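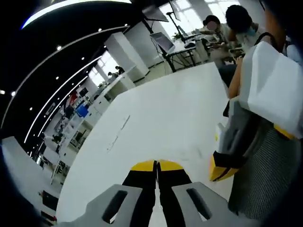

Wiping down shared tables: can a machine do it yet?

Posted by Skavance

I look after the furniture on one floor of an open office and I am trying to work out whether table wiping can be handed to a machine. By table wiping I mean finding a mark, removing it, and leaving the rest of the surface alone. The tops are smooth and white. A typical job is a thin gray line running diagonally with a few tiny specks near it, faint enough that a person walking past would miss it. There is daylight from large windows on one side and long strip lights overhead, so the shading changes across a single top. People are at the desks nearby during the day.

We have 15 tables. A full round takes one person 147 minutes, including moving chairs. I would accept a machine that takes twice as long if it could run unattended at night. I do not need it to clear objects, although that would be useful. Has anyone got this working outside a demonstration?

Ledar

Partly. Split the job into three and the answer is different for each.

Wiping a clear, flat surface of known size is solved. An arm with some compliance at the wrist will follow a raster path and hold steady pressure all night. We ran one on a packing bench from January onward and logged 238 passes before the first fault, a worn pad.

Finding a faint mark is harder. Low contrast on white is a lighting problem first. With a fixed lamp at a low angle we caught most pencil lines. With window light we caught far fewer and got false hits on shadows. At night you control the light, so your plan helps you there. The other option is to skip detection and wipe everything, and for 15 tables I would do that.

Clearing objects is the part I would leave out. Two-finger grippers will pick up a mug or a stapler. A sheet of paper lying flat, a loose cable or a laptop left open on a stand are all still unreliable, and the cost of one bad grasp is more than the labor saved. Ask staff to clear the tops before they leave.

Also check how the arm gets from table to table. A mobile base needs the chairs pushed in, and you said your 147 minutes includes moving chairs. Time that separately before you spend anything.

Rimum

No. Buy better cloths.

A-yeong Wi

I agree with Ledar on wiping everything. Two additions.

Pressure matters less than the pad. Ours left streaks on gloss white until we changed to a short-pile microfiber and cut the amount of liquid by half. Streaks do not show under night lighting. They show in the morning when the sun comes in, so inspect then.

On faint lines: test whether the line is on the surface or in it. If it is a scratch, the machine will wipe it every night and report it every night. We kept a list of known scratches per table and masked them out. Someone has to maintain that list, and it took more time than I had planned for.

Related
Does a compliant wrist wear out faster on textured tops? (3 replies)
Robot vacuum stuck on chair bases
Folding shop towels by machine, any progress?
Removing pencil from white desktops
Night lighting levels for camera inspection (736 views)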